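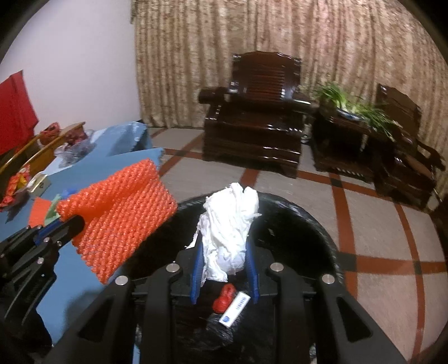
Home | About us | Send us an idea | Stockists | Contact

Hello, I'm Catalina Fuentealba and I run Tasier with Teun Bakker. We make board games and puzzles that other people thought up, and we pay them for it! That's the short version. The long version involves a spare bedroom, a very patient bank manager and a game about herons that we still can't get the rules right for.

I'd spent 11 years buying toys for a chain of shops before this. People would write in all the time with ideas for games, lovely ones some of them, and I had to send back the same polite letter saying we didn't take suggestions. I hated that letter. One November I kept a copy of a dice game a retired bus driver had posted in, rang him up (he thought I was selling windows) and asked if he'd let me have a go at making it properly. He said yes, and we printed 400 copies of Stindetti that winter. They'd all gone by Easter and I handed in my notice.

Teun joined soon after. He does the drawing, the boxes and the arguing with printers. Oanh Tạ reads every idea that comes in, and I do mean every one – last year she got through 124 of them and wrote back to each person herself. If she likes yours she'll probably ring you at teatime, so sorry in advance if you've got a pan on.
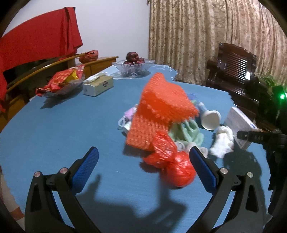 Orange textile on the blue tablecloth

So how does it work? You send us your idea on a page or so, with a sketch if you fancy. It doesn't need to be finished and it doesn't need to look nice. If we want to take it further we pay you a fee up front, and then you get a share of every copy sold for as long as we're selling it. Your name goes on the front of the box, the same size as ours. Teun wanted it bigger but it wouldn't fit on the small ones!

Brunello Palumbo's card game Zuvico came to us that way, written on the back of a ferry timetable, and it's now the one shops reorder most. Kiều Tô sent us Thân, which is a tile puzzle for two, and she's working on a version for four that keeps making me lose.

We can't do electronics, I'm afraid, or anything with batteries, and we're no good at dolls. We do say no a lot more than we say yes, but you'll always hear why.

If you'd like to send something in, the form's under Send us an idea. Shops, please use the Contact page and mark it for me.

Get our newsletter! New games and the odd discount, once a month. Enter your email to sign up.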